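The Green Board

In Zirnholm the evenings come early, and my grandmother kept the green board on the table until it was too dark to see the holes. She bought it in a shop on Brito Street which also sold buttons and soap. I was a child who did not speak much, so she gave me shapes instead of questions.
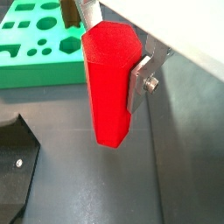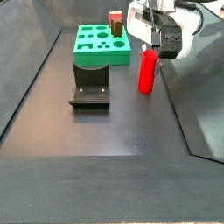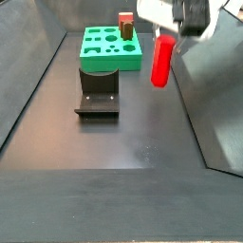
The green board with its many holes, and red always near it.

How does a person know which piece goes first? My grandmother told me to begin with the piece that has the most sides, while the hands are still patient, and to leave the round ones for the end. A round piece will go in whichever way you turn it.

I followed this rule for many years, also with other things. When I moved to Kevgate for work, I packed the difficult objects first: the lamp, the iron pan, the clock with the broken foot. The bus took 90 minutes. I held the board on my knees and the pieces were in a cloth bag, and at every turn of the road they knocked together softly.

My room in Kevgate was number 501. The window looked over the station, and the table was too small for the board and a plate together, so I ate standing. On the first night I could not sleep. I opened the bag and felt for the piece with six sides. I put it over its hole in the dark and turned it slowly. For a long time it did not want to go. Then it dropped, with the same small sound I knew from Zirnholm.

I took the next one from the bag. Outside, the last train was leaving, and I had only the round ones left when it was morning.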